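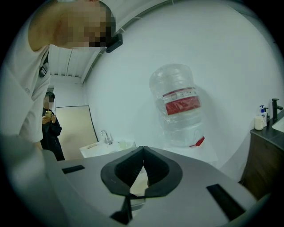 Filed under: Our building > Water and washrooms

Water point and washroom, second floor

These are the notes for anyone using the new water point at Senari. It was set up in May, after the old cooler on the landing went back to Bikix. The corner has a sink with a chrome tap, a white stand for the large water jug, and a dark wooden vanity cabinet with a grey top.

The jug is clear plastic with a red and white label, so the level is easy to check as you walk past. Full ones are kept in the ground floor store, next to the post room. Bring up one at a time and use the lift.

Cups are in the store as well, in sleeves from Girkix. We bought 500 to start with and got through 248 in the first month, so please bring your own mug or bottle if you have one. A 700 ml bottle fits under the tap at the sink if you tilt it.

The sink is for hands and for rinsing cups. Tea leaves and coffee grounds go in the food bin in the kitchen.

The walls are plain white and will stay that way for now. Notices go on the board by the stairs.

Empty jugs go back down to the store before four in the afternoon. To report a leak or ask for a new jug, ring extension 167.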